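Ticket 143 — Left and right tool clocks drift during hand demos
Opened 8/10/21. Project: Harico. Status: open
2 comments · 0 shares

Packing demos recorded with the two hand-held grippers go out of step. By the end of a take the left tool lags the right by 18 frames, so the replay closes one jaw too late. Restarting the Custeo logger made no difference.
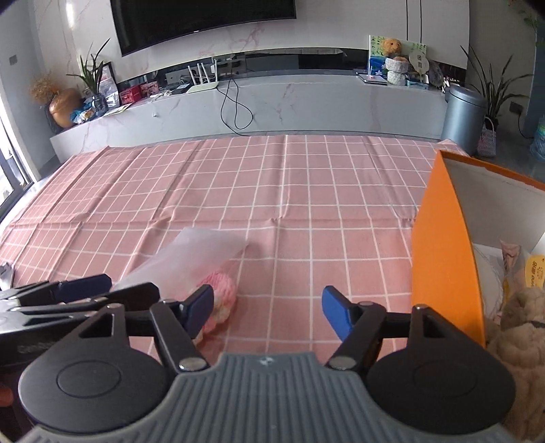
View from one tool, both grippers at the bag, open box on the right.

Tried a new sync cable on the left tool — lag still there. Swapped the left and right ports and the lag moved to the right tool, so the fault is in the hub. Spare Belkadi hub fitted, 20 takes recorded, no lag in any of them. Please discard takes 1 to 44 before training. Old hub to go back to Carard.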